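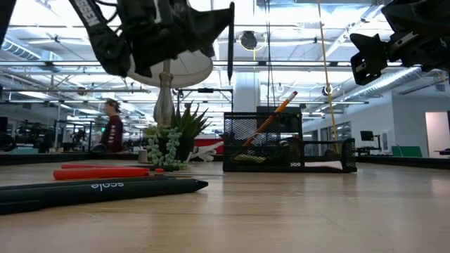 4 min read

Call for participants: desk tidying sessions at Pirkmont

Pirkmont is looking for people to take part in a series of desk tidying sessions in July. You will sit or stand at a wooden table with ordinary desk things on it and put them in order the way you would at home or at work. We want to learn where people put their pens, what they do with the things that have no obvious place, and when they decide a desk is tidy enough.

The results will go into Fundum, our planning guide for small home workspaces. Sandamali Kodikara and Mal-soon So are writing the chapter on desktop storage and will read all of the session notes.

What is on the table

The things on the table are the kind most people already own. There are pens and red markers lying loose, a black wire-mesh organizer with a tall pencil holder and a lower tray attached, and a table lamp with a wide white shade and a silver base. A spiky succulent in a dark pot and a string-of-pearls plant stand at the foot of the lamp, with a small beige container next to them.

The setup changes between sessions. You may get more paper, fewer pens or a different container. The lamp and the plants can be moved like anything else on the table. Please lift the string-of-pearls by its container, as the beads come off easily.

What you will do

A session lasts up to 2 hours, breaks included. It is made up of short rounds, and each round starts with a different layout. In some rounds you tidy however you like. In others you get an instruction card, for example:

– Put away everything you would not use while writing a letter.
– Make room for an open notebook in front of the lamp.
– Sort the pens and markers so that another person could find the red ones quickly.
– Leave the desk as you would at the end of a working day.

After each round you fill in a short form about what you moved and what you left alone. There is a line at the bottom for anything that annoyed you. Past participants have mostly used it for markers that roll, and for the mesh tray, which some people like for paper clips and others never touch.

There is no score and no time limit within a round. Some people move everything to the back edge and are finished. Others start by taking all the pens out of the holder and testing them on scrap paper. Both are fine, and you will not be asked to change your method.

Who can take part

You must be 18 or older. You do not need any experience with organizing, and you do not need to be a tidy person. We had plenty of neat desk owners in the last series and would be glad to hear from people who work in piles. We would also like more left-handed participants, people who share a desk, and people who do most of their paperwork at a kitchen table.

You should be comfortable picking up and sorting small objects for the length of a session. The tabletop height is fixed, but we have chairs of different heights and you can stand if you prefer. If you need other arrangements, write to us before you book.

The forms are in English. Lutfa Mridha can go through them with you in Bengali if you let us know in advance.

The room

Sessions take place in the ground-floor workroom at Pirkmont. The tabletops are light wood and have picked up a few scuffs, so there is no need to be careful about sliding a pot or an organizer across them. We do ask that you keep caps on the markers when you are not using them. Drinks stay on the shelf by the door.

Leave your coat and bag on the hooks outside. Long sleeves are best rolled up.
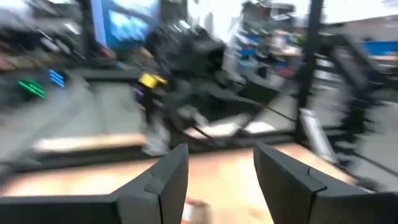 Payment and travel

You will be paid for the full session, including the breaks and the time it takes to fill in the forms. Payment is made by bank transfer after your visit. The current rate is in the information sheet, which we send out with the booking form. We can refund local bus fares if you keep your ticket. There is no parking at the building, but the side street is free after 4 p.m.

Each participant also gets a printed copy of the desktop storage chapter when it is finished. Tell us on the day if you would like your name in the list of thanks at the back. Otherwise we leave it out.

What we keep

We keep your forms and the session notes. Your name is stored apart from both. You can ask us to remove your forms at any point until the chapter goes to print, and you do not have to say why.

How to apply

Send a short message to Nadiia Lysenko through the contact form on this site, with "Desk sessions" in the subject line. Include:

– your name and the best way to reach you
– whether you prefer mornings or afternoons
– a sentence or two about the desk or table you use now
– anything we should know about access, seating or language

There are 12 places in this series. Nadiia will reply with the information sheet and the open times. If the series is full, she can put you on the list for the next one, which will deal with drawers and shelves.

Questions about payment go to Vasanthi Hettiarachchi, using the same form.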